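4.3. Analyse des défaillances de préhension

La campagne d'évaluation décrite à la section 3 comprend 467 essais de manipulation sur table, dont 20 ont été interrompus par l'arrêt de protection du bras. La présente section porte sur ces arrêts. Les échecs de tâche sans intervention du système de sécurité (objet manqué, dépôt hors de la zone cible) sont traités à la section 4.2 et ne sont pas repris ici.

La tâche retenue consiste à saisir un marqueur posé sur une table ronde et à le déposer à un emplacement désigné par l'opérateur. Le plan de travail est recouvert d'un tissu bleu marine et encombré d'objets usuels : enveloppes en papier kraft, petites notes autocollantes, assiettes, mug. La disposition est modifiée entre les essais, et les recouvrements partiels entre enveloppes et assiettes sont admis. La caméra de poignet, portée par un support déporté, fournit la vue rapprochée employée dans la phase finale d'approche (figure 3).

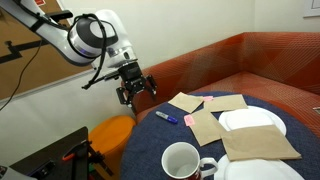
Figure 3. Poste de travail. (a) Bras et pince à deux doigts parallèles au-dessus du bord de la table.

La hauteur du plan de travail est estimée une seule fois, au début de chaque session, par le module d'étalonnage Nemik. Cette estimation est ensuite considérée comme constante par le planificateur Kodum, qui calcule la trajectoire de descente et fixe la cote de fermeture des doigts. L'hypothèse est raisonnable pour une surface rigide et nue. Elle l'est moins pour une surface textile sur laquelle reposent des objets plats, dont l'épaisseur est faible mais non négligeable au regard de la marge de descente admise.

Le dépouillement des journaux de commande a conduit à classer les arrêts en trois catégories. La plus fréquente, avec 14 occurrences, est le contact vertical : l'extrémité d'au moins un doigt rencontre la table ou un objet plat avant la fermeture de la pince, l'effort axial dépasse le seuil et le contrôleur coupe le mouvement. Quatre arrêts relèvent d'une rotation du marqueur entre les doigts au moment du soulèvement, suivie d'un contact avec un objet voisin. Les deux derniers sont dus à une tension du câble de la caméra lors d'une réorientation importante du poignet.

Sur les 14 contacts verticaux, 12 sont survenus alors que l'étalonnage n'avait pas été repris après une modification de la disposition de la table. Le protocole initial n'imposait pas cette reprise. Il s'agit d'une lacune de procédure, que les auteurs assument, et qui aurait dû être relevée lors de la revue de sécurité préalable. Aucun opérateur ne se trouvait dans le volume de travail lors de ces événements et aucun dommage matériel n'a été constaté.

La deuxième catégorie appelle un commentaire distinct. Le corps du marqueur étant arrondi, sa tenue dépend de la position du point de serrage le long de l'axe. Une prise proche de l'extrémité laisse la plus grande partie de l'objet en porte-à-faux – configuration que le critère de réussite de Kodum, fondé sur le seul écartement des doigts, accepte sans réserve. Le critère ne renseigne ni sur l'orientation de l'objet ni sur la longueur qui dépasse de la pince.
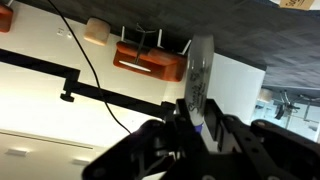 Figure 3 (suite). (b) Vue de la caméra de poignet, non redressée : marqueur serré entre les éléments de la pince.

Une vérification visuelle a donc été ajoutée après la fermeture. Le module Morkora estime l'axe de l'objet saisi dans l'image de poignet et le compare à l'axe attendu ; au-delà d'un écart paramétrable, le bras conserve sa position et demande une confirmation à l'opérateur. L'image est traitée dans le repère propre de la caméra, sans redressement préalable, afin d'éviter une transformation supplémentaire dont l'erreur s'ajouterait à celle de l'étalonnage.

Trois mesures correctives ont par ailleurs été adoptées. L'étalonnage de hauteur est désormais exigé après toute modification du plan de travail, et le planificateur refuse de s'exécuter en son absence. La vitesse de descente est réduite dans la dernière portion de la trajectoire. Enfin, la réorientation du poignet est bornée en logiciel pour préserver une réserve de longueur sur le câble de la caméra – le cheminement du câble lui-même n'a pas été modifié.

La portée de ces résultats reste limitée. La classification a été réalisée par un seul annotateur, K. Srivastava, à partir des journaux et des enregistrements vidéo, et deux cas de contact vertical demeurent d'interprétation incertaine. L'effet de la vérification visuelle n'a pas été isolé de celui du nouvel étalonnage ; une comparaison séparée des deux mesures est présentée à la section 5.1 sur le banc Sachdeva.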